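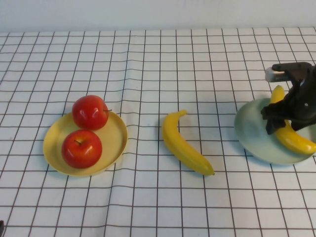
Two red apples on the yellow plate

Mon 8 February
Posted by cellardoor_pie

Winter apple keepers, how are yours holding up?

OK so I have become completely hooked on storing apples and I need people to talk to about it, my family is done listening. We moved to Odthorpe into a 100 year old house with a dirt-floor cellar, and last fall I filled it with Brindiers and a smaller batch of Dresmonts from the orchard up the hill. I wrapped every one in newspaper like my grandmother used to and put them in single layers in old drawers.

The Brindiers are AMAZING right now. When I picked them they were so sharp they made my eyes water, and sometime after New Year's they got this honey thing going on, almost like pear. I had one last night with cheddar and just stood there in the kitchen grinning. Dresmonts are going a little soft but still great in pie.

So what's everybody else got left? And does wrapping really matter or am I wasting my evenings?

----

grumpyrusset

Wrapping matters. It stops one bad apple from ruining the ones next to it. I skipped it 2 years ago and lost a whole drawer.

----

mets_fan_in_the_orchard

Going to disagree with russet, sorry! I quit wrapping and I wouldn't go back. If they're wrapped you can't see them, so you never check them, so the rot sits in there doing its thing. Mine are in open trays and I go down with a flashlight every Sunday and pull anything with a brown spot. Takes no time at all and those ones go straight into sauce.

Also Brindier is overrated, come at me. Dresmont right off the tree with the juice running down your arm is the best apple there is.

----

cellardoor_pie

Overrated!! Have you had one in February though? I'm not talking about October, in October they're basically a lemon. 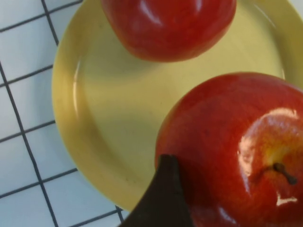 Anyway the other thing I've been doing is bringing a few upstairs the night before I want them, because eating them straight from the cellar you lose half the flavor. Cold apple just tastes like cold. Leave it out overnight and the smell alone is worth it. I tried the same apple both ways for my sister and she thought they were different kinds.

The flashlight thing is smart, I might try one drawer unwrapped next year and see.

----

grumpyrusset

Try it with Dresmonts and you'll be making sauce by Thanksgiving. Thin skin. They bruise if you look at them.

----

tinyyard_bigplans

Jumping in as a total beginner, no cellar here. I've got an unheated mudroom and the crisper drawer. Is there any point in trying this? I'd love to buy a big box next fall when they're cheap.

----

mets_fan_in_the_orchard

Yes, do it! A mudroom is fine as long as it doesn't freeze hard. Put a cooler out there, lid cracked open, and an old blanket over it on the bad nights. Keep potatoes somewhere else. I got 3 months out of a cooler in my last apartment, and that was on a balcony.

Buy late apples, whatever the orchard picks last. The ones you see in July are for eating that week.

----

grumpyrusset

Agree on late apples. Disagree on the lid, I'd keep it shut and poke a couple of holes. They shrivel if the air's too dry. A damp towel in the bottom helps too.

----

tinyyard_bigplans

Thank you both!! Cooler it is. And I'm getting Brindiers AND Dresmonts so I can pick a side.

----

cellardoor_pie

Yesss. Put the Brindiers at the bottom so you don't get into them too early. I had to hide mine behind the paint cans. Come back and post when you open them, I want to hear which ones you like!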